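Tultach Colour Word List: data card and read-me

What it is

A list of 146 colour words with the answers people gave when asked which plain colour each one belonged to. It was put together because every shop catalogue, paint card and school worksheet seems to assume that we all mean the same thing by "lime" or "peach". I doubted that before I started. I doubt it more now, and I am not sure a list like this one can settle it.

Last changed: 23 Oct 2022

What you get

There are 3 files in the folder. The first holds the words, one to a line. The second holds the answers. The third holds remarks that people added of their own accord, which are untidy and often more use than the answers.

Each line in the answers file has the word, the plain colour chosen, and a mark for "sure" or "not sure". I would treat the "sure" mark with care. People tick it out of politeness.

Why the words are awkward

Plenty of colour words are borrowed from things, and things are rarely one colour. A peach can be golden yellow with a deep red blush, yet on a paint card the word tends to mean a pale pinkish orange. The word has drifted away from the fruit, and people answer for whichever one comes to mind.

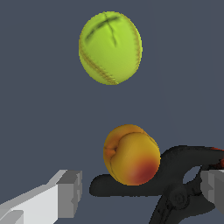 Tultach Papers, issue 3, page 30

The yellow and green words give the most trouble. "Chartreuse" was called green by people who then wrote a remark saying it was yellow. "Lime" was steadier, though I suspect that is habit and nothing to do with anybody's eyes. The makers of the older Pawlak list got round this by allowing "yellow-green" as an answer. I left it out of this one, as it lets everybody off the hook, but I can see the case for it and may give in.

How the answers were gathered

Words were read aloud at the Cladell reading room and the answers written down on slips. No colour was shown at any point. This matters, and people who reuse the list keep missing it. It is a record of what words bring to mind. It says nothing on how well anybody sees.

The slips were typed up in June. Spellings were put right, but the remarks were left as they came. Where a slip could be read two ways it was dropped – I would sooner have a gap than a guess.

What it should not be used for

Please don't use it to pick paint. Please don't use it to test whether a child "knows their colours", which I have been asked about more than once. And don't treat it as a fair picture of English speakers at large. The people who turn up to a reading room on a wet afternoon and agree to talk about mauve are not a fair picture of anything.

Claims that colour words show how a person thinks are, to my mind, mostly wishful. Nothing in these files backs them up, and nothing in these files could.

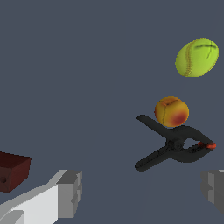
Can I add the Gendis words to this list and treat the two as one?

Only if you keep a column saying which list each word came from. The Gendis answers were picked from a printed set of choices, and ours were free, so the same word can look far more settled in theirs than it does here.

Known faults

"Sand" and "stone" were read one after the other, and the second seems to have been answered by comparison with the first. The reading order was never shuffled. It should have been.

"Teal" has fewer answers than the rest. Several people said they had never been certain what it was and would not be drawn.

"Buff" was misheard as "puff" often enough that I would ignore it entirely.

There is no record of age. Some of the remarks hint that older people hold on to "rose" and "fawn" while younger ones skip them, but a hint is all it is – please don't put it in a chart.

Reuse

Copy it, cut it up, correct it. Say where it came from and say what you changed. If you find a word put under the wrong heading, send the word and the line number. If you simply disagree with the answer, it is meant to stay as it is.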